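루르크덴 소식지 1/15/23

겨울 귤, 상자째 사도 될까

해마다 이맘때면 같은 실수를 한다. 둘이 사는 집에 귤을 상자로 들이는 일이다. 이번에는 룸란란 농장 직송 공동구매에 267세대가 신청했다고 한다. 작년 9월에 받은 풋귤로 청을 담그다 설탕만 반 포대 버린 분들도 다시 이름을 올리셨을 것이다. 우리 집도 올렸다.

상자를 받으면 일단 다 쏟아야 한다. 귀찮다고 위에서부터 꺼내 먹으면 바닥 것부터 무르고, 곰팡이는 우리보다 부지런하다. 무른 것은 골라내고 나머지는 신문지를 깔아 꼭지가 아래로 가게 두 층까지만 쌓는다. 세 층을 쌓아 본 적이 있는데 맨 아래층은 주스가 되어 있었다. 마실 수는 없는 주스였다.

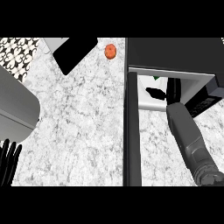 귤을 냉장고에 넣어도 되나요?
5도 안팎의 서늘한 베란다가 제일 낫고, 난방이 잘 되는 집이라면 종이로 싸서 채소 칸에 넣으면 됩니다. 먹기 한 시간 전에 꺼내 두면 단맛이 조금 돌아옵니다.

신 귤이 걸렸을 때의 대처법은 집집마다 다르다. 손으로 주무르면 달아진다는 파가 있고, 전자레인지에 잠깐 돌린다는 파가 있다. 나는 둘 다 해 보았고, 따뜻하고 물렁한 신 귤을 얻었다. 사흘쯤 그냥 두고 잊어버리는 쪽이 그나마 성적이 좋았다. 잊는 것은 잘한다.

껍질은 말려서 차로 마신다고들 하는데, 왁스를 입힌 귤은 굵은 소금으로 문질러 씻은 다음에 말리는 편이 좋다. 리르코브 찻집에서는 말린 껍질에 생강을 넣어 겨울 메뉴로 내고 있다. 값은 귤 한 봉지와 비슷하다. 집에서 만들면 공짜지만 온 방바닥이 껍질이다.
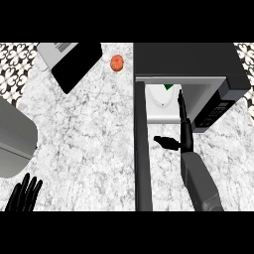
대리석 조리대 위의 노트북.

다음 공동구매는 그루브시데 감자다. 신청서는 관리실 앞에 있고, 한 세대에 두 상자까지만 받는다. 감자는 귤과 같이 두지 말 것. 이건 다음 호에 쓰겠다.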